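Spec sheets for parallel grippers list stroke, payload and closing force. They rarely list what happens when the jaws meet something narrow, round and smooth, and that omission hides most of the difference between one gripper and another. I think we should stop ranking hand-held grippers by closing force at all.

At Flaltport we compared two linkage designs, the Viltska and the older Kurtuluş, over 3,424 grasps. On flat-sided blocks the results were too close to matter. On thin cylinders they separated quickly. The Viltska closes with less force, yet it let the part rotate far less often.

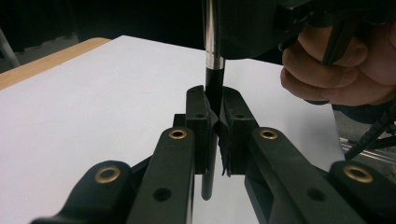
My explanation is pivot play. A linkage jaw stays parallel only as long as its joints are tight, and a cylinder touches each pad along a single line. A small angular error that a block would hide then becomes a tilt at the tip. More force loads the joints harder and can make the tilt worse.

Trinidad Echevarría disagrees. She attributes the result to pad wear and points out that the Kurtuluş pads had been in use since September. It is a fair objection. We fitted new pads and repeated 13 of the worst cases; 6 still rotated. That is a small sample, but it is enough for me to doubt that pads are the whole story.

Vendors should publish jaw angle under load, measured at the fingertip, for a new unit and a worn one. Until they do, buyers should test with a rod.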